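The Cord That Would Not Let Go

Slack, tangles and a quiet fault in the way grippers report their own success

7 May 2019

Automation people like to talk about dramatic failures: the arm that swings through a light curtain, the pallet that lands on its side. The fault that cost the Vundier project most of its March schedule made no noise and broke nothing. It was a sorting task using small personal accessories, and the trouble was in a signal that said "closed" and meant two different things.

Vundier is a program for teaching robots to tidy household items. Its training material comes from people working with hand-held grippers, tools with the same jaws the robot will later carry. An operator picks up a bracelet or a hair clip, moves it to a container and opens the jaws. The jaw position is logged throughout. Software called Jurnby then cuts the log into separate picks and labels each one as a success or a failure. The labeled picks go on to train the controller.

Jurnby's rule was simple. If the jaws closed to a gap wider than the threshold, something was between the pads and the pick was good. If they closed past the threshold, the pads had met each other and the pick was a miss. On release, the jaws opened, and the item was taken to be in the container.

For boxes, cups and folded cloth the rule held up well. For jewelry it failed at both ends.

The first end was the grip. A thin cord compresses between soft pads until the pads nearly touch. The gap that remains can be smaller than the normal play in the linkage, so a jaw holding a cord and a jaw holding air give the same reading. With the pads closed on a cord and its loops standing up over the tub, the operator can see a good pick. The position log can't. 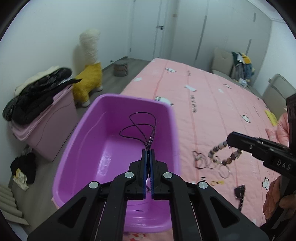 Where the labels went wrong

The second end was the release. A rigid item such as a bangle falls when the jaws open. A cord is light, and its loops can settle over a jaw tip or catch in the space between the linkage arms. The jaws open, the log records a release, and the cord travels back out with the tool. If it drops off on the way, it may land on top of another item and form a tangle that was not there at the start of the run.

These two errors worked in opposite directions, and that is why they stayed hidden. Good cord picks were thrown out as misses. Bad releases were kept as successes. The overall success rate came out close to what the team expected, and the weekly report raised no flag.

The review that found the problem covered 2000 labeled picks. It was started for another reason. A test arm at the Skavholm site had begun to repeat a strange motion: it would place a cord, rise, go back to the same spot over the container and open its jaws again. The first theory was a fault in the motion planner, and the planner was checked for 10 days. It was working as designed. The arm had learned the second opening from operators who had shaken a caught cord loose, and whose shake had been logged as a separate and successful pick.

When the cord and chain picks were pulled out and checked by eye against the video, 28 percent carried the wrong label. Bracelets with solid beads and plain bangles showed almost no errors. Hair clips were in between, mainly where a tooth had hooked on the pad edge.

A small error with a safety side

It would be easy to file this as a data quality matter and move on. Skavholm treated it as a safety matter, and the reasons are worth setting out.

A robot that believes its jaws are empty will move at its empty-jaw speed. At Skavholm that speed was set well above the loaded speed, on the theory that there was nothing to drop or swing. A cord hanging from the tool changes that. The loose end trails behind the jaw and follows a path the collision model does not include. It can wrap around a chair post, pull a light object off a surface, or reach a person who is standing outside the modeled envelope. The cord itself weighs very little. What it may be attached to is another question, and in a household the answer is often a phone charger, a lamp or a window blind.

The same gap in the model applies to the joints. Most parallel-jaw linkages have open pivots, and a thin strand can be drawn into one as the arms fold. In the worst of the test cases the strand jammed the linkage part of the way through its stroke. The motor current rose, the controller read the rise as a firm grip on a solid object, and the arm carried on with its cycle. The current limit did not trip because it had been set for crushing loads.

The layout of the work area added to the difficulty. Soft surfaces are normal in homes, and much of the Vundier accessory work was done on bedding. A necklace laid on a quilt sinks slightly into the seams, and a fine chain can be hard to separate from the cloth by eye or by camera.
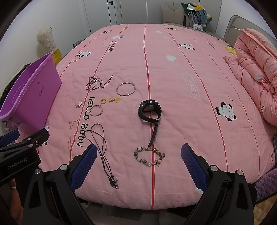 Pads that press down far enough to get under a cord also tend to take up a fold of fabric. The fold holds the jaws apart, the gap reads as wide, and Jurnby records a good pick whether or not the cord came along. This third error was found late. It had been masked by the first, as the two partly canceled each other in the cord totals.

The fixes came in stages. The threshold was the obvious thing to change, and changing it alone did no good. A tighter value brought back some of the lost cord picks and let in a larger number of true misses. The play in the linkage set a floor that no threshold could get under.

A camera check was added instead. After each closure, Jurnby now looks at the region above the jaw tips for anything that moves with the tool. A second look comes after release, once the jaws have cleared the container rim. If the two looks disagree with the position log, the pick is marked unknown and a person decides. Unknown picks are left out of training until then. The check adds 16 seconds of processing to a typical run, which is acceptable for offline work and too slow for a live arm.

For live arms the change was more basic. Empty-jaw speed is no longer allowed on the strength of jaw position alone. Until the tool has been seen to be clear, the arm stays at loaded speed and keeps to a larger envelope that allows for a trailing strand. The current limit now has a second, lower setting that applies when the jaws stall in the middle of their stroke.

The pad supplier, Kovács, was asked for a surface that would feel a thin strand directly. A sample with pressure sensing under the skin was tried. It picked up cords reliably when they crossed the middle of the pad and poorly when they lay near the edge. Cords tend to slide toward the edge under load, so the sample went back with notes. A revised version has been promised and not yet tested.

Operators were given new instructions as well. Cords are to be gripped close to a clasp or pendant where there is one. The jaws are opened fully over the container and held still before the tool is raised. If a strand stays on the tool, the operator stops the recording and clears it by hand, and the run is tagged. Shaking is no longer allowed.

The old cord picks have been relabeled and the controller retrained. The double opening over the container has gone from the Skavholm arm. Chains finer than the cords used in the review remain on the excluded list, along with anything that has an open hook, and the arm is not run on either with a person inside the enlarged envelope.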